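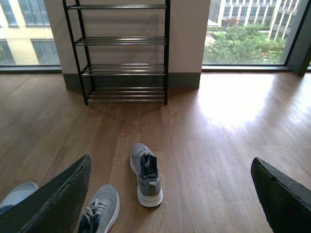

Hallway Corner, Before and After (Mostly Before)

Welcome to the gallery for our flat in Pruldale! I've been meaning to get on with the tidying for ages, and the shoes seemed the best place to begin, given that they'd taken over everything else.

The rack. Black posts, metal rods for shelves, and it sits against the bit of wall between the two big windows. I ordered it on a Sunday night from Skusano and had it up in 30 minutes with a cup of tea going — very pleased with myself.

I do love this spot. Trees on one side, next door's yellow wall on the other, and a nice brown wood floor that shows every crumb.

Plan so far: trainers at the bottom, work shoes in the middle, and the top tier for the 3 pairs I wear all the time. Wellies are going on the balcony, sorry wellies.

More pictures in August, once the coats are sorted!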